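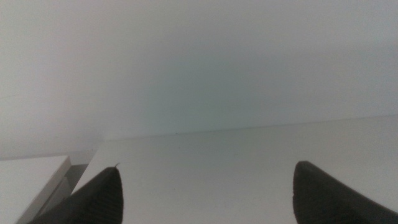 The open gripper over the bare tabletop, seen from the robot's wrist camera.

Jaslow Opens Remote Teaching Station for Two-Arm Robots

The Jaslow Institute has opened a station where staff and students can teach robots simple table tasks by remote control. The station began regular sessions in March and is run jointly with the engineering department at Kustenero College.

At the station, an operator guides the robot arms with a pair of handheld controls. Each movement is recorded together with the views from the wrist and from a fixed camera beside the table. The recordings are then used to train a control program, named Pelo, to carry out the same task without an operator.

The first task in the program is a placement exercise with a plastic cup and a paper disc laid flat on the table. Operators are asked to complete 200 demonstrations before training starts. Starting positions are changed between runs, and runs in which the operator hesitates or corrects a grasp are kept in the set.
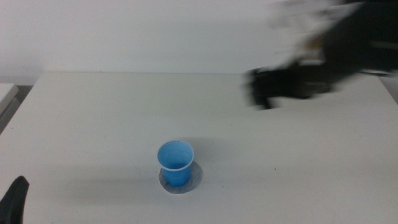 Sessions last two hours, with a change of operator halfway through. The institute said that shorter turns at the controls have led to steadier movements -- an early trial used half-day sessions, and the quality of the recordings fell toward the end of each one.

Seven operators have completed the introductory course so far. The course covers safe stopping, resetting the table and labeling each recording. No background in programming is required.

Four more tasks are planned for the coming term, including stacking and folding. The Yeh Fund, which paid for the station's controls, has agreed to support the work through the end of the academic year.

Departments that wish to propose a task may apply through the institute's front office. Proposals should state the objects to be used, the size of the work area and what counts as a completed run.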